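Slide 1. Opening

Good morning, and thank you to the Birnby Public Library for making its main hall available. My name is Onyekachi Tamuno, and I speak today on behalf of the Tirkstead Office of Records and Local History. The subject is the care of family papers at home: letters, photographs, certificates, diaries and the many small printed items that a household gathers over the years.

(Pause while latecomers are seated. Mention that handouts are on the side table.)

Slide 2. Why the Office gives this talk

The Office receives papers from families throughout the county. Many arrive after a move or a death, when there is little time to sort them. In the past year we accepted 745 items from private homes. A large share had been damaged in storage, most often by damp, by sunlight, or by tape applied with good intentions.

Most of this damage can be prevented at low cost. The Office does not expect households to buy special equipment. We ask only for a dry closet, sturdy boxes and a little patience.

Slide 3. Choosing a place to work

Before any box is opened, select a work surface large enough to spread the contents. Wash and dry your hands. Keep food, drinks and ink pens in another room. A pencil is the only writing tool that should be near the papers.
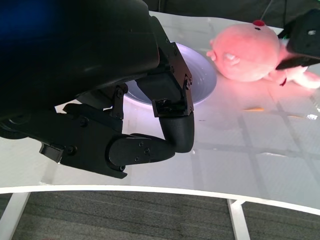

Family papers should be sorted on a surface that has been wiped down and allowed to dry fully. Loose grit scratches photographs, and old polish can leave stains on paper. A white tabletop like the one shown on this slide is a good choice, as small scraps, loose stamps and flakes of old ink are easy to find against it. Those who have only a dark table at home may cover it with a plain white sheet, pulled flat and clipped at the corners. Newspaper should not be used as a cover, for the ink will transfer.

(Ask how many in the audience have opened a family box in the last year. Allow a short exchange.)

Slide 4. First sort

Work through one box at a time and finish it before starting the next. Keep the original order wherever there is one. A bundle of letters tied together by a grandmother tells us something about how she valued them, and that information is lost once the bundle is split up.

Remove rubber bands, metal paper clips and pins. If a staple has rusted, do not pull it. Lift each leg gently with a thin blade, or leave it in place and make a note for a conservator.

Slide 5. The Nnaji letters

The Office wishes to thank the Nnaji family for permission to discuss their collection. The letters were written over several decades between relatives in Tirkstead and the coastal town of Greltania, and they were kept in a kitchen cupboard above a stove. Grease and heat had made the outer sheets brittle. The inner sheets were in good condition and have now been read and listed in full.

The collection holds about 2,000 pages. Family members completed the listing themselves at the Office, working in pairs. One person read each letter aloud while the other wrote down the date, the writer and the main subjects.

(If time is short, skip directly to Slide 6.)
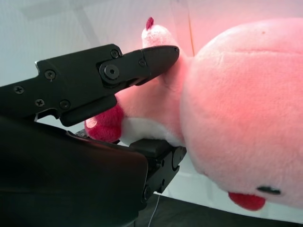 The method used for the Nnaji letters is suitable for most households. It requires a notebook, a pencil and an agreed way of numbering. Write the number lightly on the back of each item, in the lower right corner. Do not number photographs with a ballpoint pen, which leaves a ridge on the front and may bleed in time.

Names deserve special attention. Record the full name of each person wherever it is known, including a maiden name. "Aunt May" is clear to the present generation and will mean very little to the next.

Slide 6. Boxes and storage

Use acid-free folders and boxes where the budget allows. Place no more than 9 folders in a standard document box, so that each can be removed without force. Store boxes on a shelf, off the floor and away from outside walls. Attics and basements are unsuitable in this climate.

Scanned copies are useful for sharing with relatives. They do not replace the originals, which should be kept. Save each scan in at least three places, one of them outside the home.

Slide 7. Help from the Office

Residents may bring up to 3 boxes to a free advice session at the Tirkstead reading room. The next sessions will be held in March, and appointments are required. Staff can advise on storage, repair and gifts to the county collection. They cannot give a money value for any item.

(Point out the sign-up sheet by the door. Take questions until the hall is needed. Questions on wills and legal ownership should be referred to the county clerk.)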